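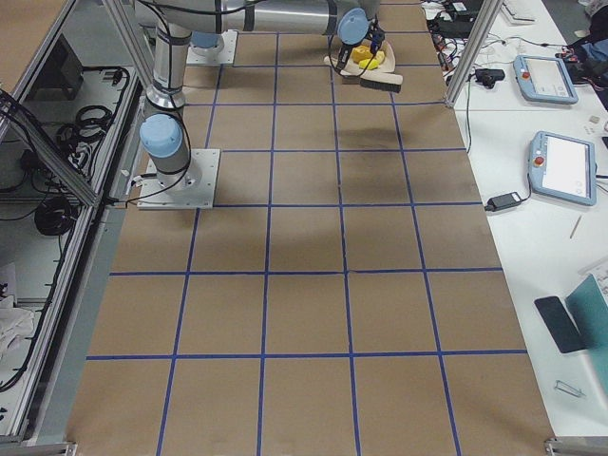

Gripper comparison: where we're up to

Testing on the shared table at Undcombe went on through August, and we now have enough runs to say something useful about the two grippers. Stelios Tsakiris set up the trials and Lino Caruso did most of the pendant work.

The table keeps its kraft paper and blue tape grid. Each trial card names a cell, the items go down in that cell, and the arm has to pick them up one at a time and move them to another. Cloth, brushes and small soft pieces are the main items at present. Rigid blocks were dropped from the list because both grippers handled them without trouble and the results told us nothing.

The Plotlow gripper has the narrower fingers. It did better on cloth, mostly because it can pinch a fold without pushing the rest of the fabric across the paper. Out of 23 cloth picks it missed 2. The Grillholm gripper missed 7 over the same set, nearly all of them on cloth that was lying close to flat. On brushes the order was reversed. The Grillholm pads held a wooden back squarely, while the Plotlow let it rotate in the grip if the pick was off centre.

Soft items on top of cloth are still the hard case. Either gripper will take both layers if it comes down a few millimetres too low, and the height setting that works in one cell doesn't always carry over to the next. Lino has started recording the height for each cell separately – slow work, but the numbers are more consistent than they were.

Cabling needs attention too. The leads at the gripper end have to be checked before every session, as a loop that sits low can catch on the fingers when the wrist turns. Stelios is trialling a shorter lead and a second tie point.

We have 16 trial cards left to run, all of them with mixed items. If you use the table in the meantime, please leave the tape where it is and put the pendants back on the white desk when you finish. Changes to the arm speed should go in the log along with your initials.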